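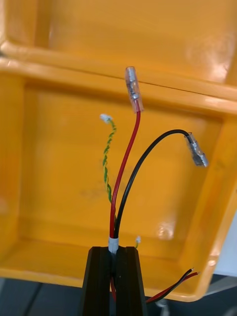

Akureyri, junio

La asociación canina Bekis estrenará a finales de este mes un curso de paseo tranquilo para perros adultos que tiran de la correa, y la noticia se ha recibido con mucha alegría entre los vecinos que llevan meses preguntando por algo parecido (y que, todo hay que decirlo, llegan a casa con el hombro dolorido más de una tarde). Las clases se darán en el prado que hay detrás de la sede, siempre a las seis y media, cuando el sol ya molesta menos y los animales tienen mejor humor.

Al frente estará Guðlaug Frandsen, adiestradora muy querida en la ciudad y autora de los talleres para cachorros del invierno pasado. Según cuenta, la mayoría de las consultas que recibe son de personas que adoptaron un perro ya crecido y que dan por hecho que a esa edad no hay nada que hacer. «Mi perra más vieja aprendió a caminar a mi lado con once inviernos encima», explica, «y lo que necesitó fue que yo dejara de tener prisa».

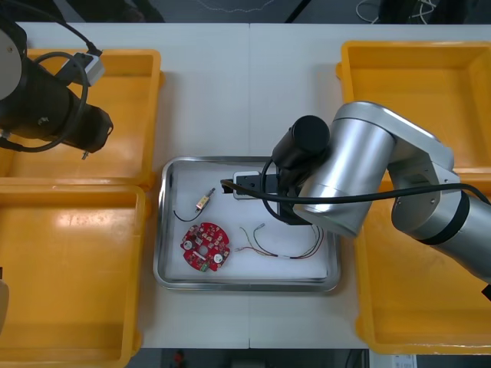
Por Nelu Costache

El curso consta de 16 sesiones y los grupos serán pequeños, de manera que cada familia pueda trabajar a su ritmo y haya sitio para apartarse un poco si algún perro se pone nervioso. No se utilizarán collares de castigo ni de ahogo. Se pide traer arnés, una correa de longitud normal, agua y premios cortados en trocitos muy pequeños, mejor si son blandos; Frandsen recomienda pollo cocido, aunque admite que el suyo prefiere el queso y que con eso no hay discusión posible.

Las tres primeras clases se dedicarán a que el perro mire a su dueño cuando oye su nombre, algo que parece sencillísimo en la cocina de casa y bastante menos delante de un gato. Después vendrán los giros, las paradas y, ya hacia el final, un paseo en grupo hasta el puerto, con bicicletas, gaviotas y todo lo que suele haber por allí a esa hora.

Vibeke Sveinbjörnsson, que se apuntó el primer día con su mestizo Koster, confiesa que está casi más ilusionada que él. «Es un perro buenísimo, cariñoso con todo el mundo, pero en cuanto ve la verja abierta me lleva volando», dice entre risas. También irá con ella su perrita Liketti, mucho más tímida, que asistirá de oyente desde una manta hasta que se anime a participar.

La matrícula cuesta 2.000 coronas por perro, y quienes hayan adoptado en el refugio durante el último año no pagan nada. Hacen falta la cartilla de vacunación al día y un poco de paciencia con la lluvia, pues las clases no se suspenden salvo que haya viento fuerte. Las inscripciones se recogen en la sede de Bekis, por las tardes, y la lista se cerrará cuando se completen las plazas.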